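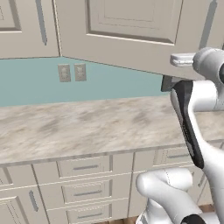 租房厨房改造碎碎念（一串，慢慢发）

1/
搬进来第二个月，终于忍不住要讲讲这个厨房了。房子在 Gostutham 老城那边，离车站走路就到，采光好，邻居安静，就是厨房像上一个年代留下来的。房东 Huguette Langlois 人特别好，签约那天跟我说：墙可以刷，柜子别拆，其他随便你。行，那我就随便了！

2/
先说吊柜。我对奶白色带框线的那种柜门是真的没有抵抗力，凸起来的、凹进去的都喜欢，看着就像有人在里面认真做饭。缺点也很明显，那一圈沟槽特别会藏油。我现在的办法是旧牙刷蘸小苏打水，顺着槽刷一遍，再拿拧干的抹布擦。别用钢丝球，别用钢丝球，别用钢丝球。

3/
有人问要不要贴膜。我贴过，上一个房子贴的，平板门还好，带造型的门贴到转角那里我差点哭出来……热风枪吹了一晚上，第二天早上起来全翘边了。所以这次老老实实清洁，再换换五金，完事。

4/
把手！我要单独说把手！同样的柜门，换一套把手整个人都不一样了。我在 Cornent 家买的，一套 199，长条的竖着装在高柜门上，短的横着装在往上翻的门上。买之前一定一定量孔距，两个螺丝孔中心到中心的距离，别量把手总长。我第一次就量错了，退货运费自己出，心疼。

5/
顺便说下铰链。老柜门用久了会往下掉，关上以后一边高一边低，很多人以为是柜子歪了，其实拧一下铰链上的螺丝就行。一颗管左右，一颗管前后，上下的话看底座。每次只拧一点点，关上门看看，再拧。我拧了一个下午，边拧边听广播剧，还挺解压的（就是脖子有点废）。

6/
吊柜里面怎么放，我吵过也被吵过。我妈坚持大锅放上面，说省地方，我每次拿都觉得要被砸死。现在我的规矩是：最上层只放轻的，纸巾、备用的保鲜袋、过节才用的蛋糕模具。中层放每天用的碗。重的全部下放，锅、米、油，统统去地柜。

7/
哦对，高处的东西一定要装带提手的盒子里。不然最里面那包木耳你一年都不会再见到它。我上周清出来一包，日期就不说了，给自己留点面子。

8/
调料这块我试过转盘、阶梯架、磁吸罐，最后留下来的是最土的那个：一个浅托盘，直接整盘抽出来。瓶子漏了也只脏托盘。磁吸罐好看是好看，但是手上有油的时候根本拧不开，炒菜炒到一半站在那里跟一罐花椒较劲，锅里都冒烟了。

9/
灯也换了。原来厨房只有顶上一盏，站在台面前切菜，自己的影子正好盖住菜板。我在吊柜底下粘了两条充电的感应灯，Nudcombe 的，87 块，晚上起来喝水它自己亮，很温柔。色温我选的暖光，后来觉得切肉的时候看不太清生熟，如果重买一次会选中性光。

10/
评论里有人问墙刷了什么颜色。还没刷！纠结在鼠尾草绿和一个很浅的奶油黄中间，墙上试了色，早上看喜欢绿的，晚上看喜欢黄的。朋友说你干脆一面一个颜色，我认真考虑了三天……你们别劝我，我真的会干出来。

11/
还有一件事想吐槽：网上那些厨房照片台面上永远只有一颗柠檬。你们的电饭煲呢？热水壶呢？洗碗海绵呢？我把所有东西收起来试过一次，做顿晚饭要来回开八百次柜门，第二天就全部摆回去了。现在热水壶和电饭煲常驻台面，别的用完归位，我觉得这样过日子就挺好。

12/
下一步想搞水槽下面。那里现在是清洁剂、垃圾袋和一根不知道通哪里的管子，三方混战。看中一个叫 Mwaipopo 的伸缩架，可以避开水管，但评价两极分化，有人说稳得很，有人说放一瓶洗洁精就塌。有用过的朋友麻烦说句实话，我等你们的反馈再下单。

13/
墙大概会拖到四月，等天气暖了能开窗再刷。到时候接着在这串后面发。先去做饭了，今晚番茄牛腩，牛腩已经泡好了，葱忘了买。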